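About the Tarnside Access Project

We're a small nonprofit newsroom and school that covers one subject and covers it to death: who gets to use public land and water, and who decides. Boat ramps, town parks, lake beaches, trailheads, parking permits, the fee you pay at the gate and the one your cousin from the next county pays. If a town board is voting on it, we want to be in the room, and we want you to know about it before the vote.

How we started

Tarnside began as an email list. Golshifteh Ranjbar was going to Tarwood town meetings on her own time and typing up what was said about the closed footpath on the north side of the lake. She sent it to 20 neighbors. They forwarded it, those people forwarded it, and by the following February she was getting questions from towns she had never set foot in. Could she come to theirs? She couldn't, so she started teaching other people how to do it.

The list now goes to 1,221 readers. The footpath is open again (dawn to dusk, dogs on a leash), and yes, we still cover it.

What we do

We send a reporter to every regular meeting of the seven town boards in the Tarwood lake area, plus the county parks board. Meeting notes go up the next morning. Longer stories come out when they're ready, and we'd much prefer to be a day behind and have the vote count right.

We also run the records desk. Ga-eun Min files our public records requests and keeps a running log of what we asked for, when we asked, and how long the answer took. The longest wait so far was 90 days, for a parking study that ran four pages. She loved every one of them.

And then there's Fondusden, our searchable library of local park rules. You pick a town, pick a place, and get the rule as it was passed, with the date and the names of the members who voted. Bo-ram Ryu built it and is always adding to it. If you find a mistake, please write to her - she really does want to hear it.

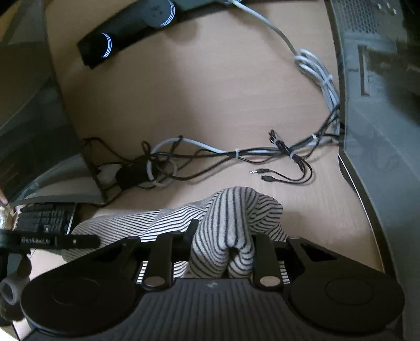
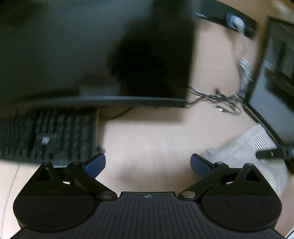

The classes

Twice a year we teach a free evening course called Reading the Room. Anyone can sign up. You'll learn how to read an agenda, how to follow a budget line from one year to the next, how to ask for a document, and how to write 300 words about a meeting without putting your neighbors to sleep. No degree, no clips, no experience needed. Our students have included a school bus driver, two retired surveyors and a high school junior who went on to cover the boat ramp lottery better than any of us had.

Gil-soo Wang teaches most sessions. He spent years as a town clerk and knows where everything is filed, including the things that were filed wrong. People stay late to ask him about easements!

Who pays for it

Readers, mostly. The Begović Fund covers our rent and the course materials, and it has no say in what we publish. We don't take money from candidates, parties, elected officials, or companies with business before any board we cover. Every gift over $250 is listed on our Donors page with the giver's name.

We don't endorse candidates or ballot questions. We do run letters from people on all sides, and we edit them only for length and libel.

Corrections

Wiesława Chmielewska is our editor, and corrections go straight to her. Tell us the headline and what's wrong with it. Fixes are marked at the top of the story with the date, and they stay there.

Come say hello

The office is upstairs on Mill Street in Tarwood, and there's usually somebody in on weekday afternoons. Ring the lower bell. The upper one belongs to the dentist.

Page last updated October 1, 2026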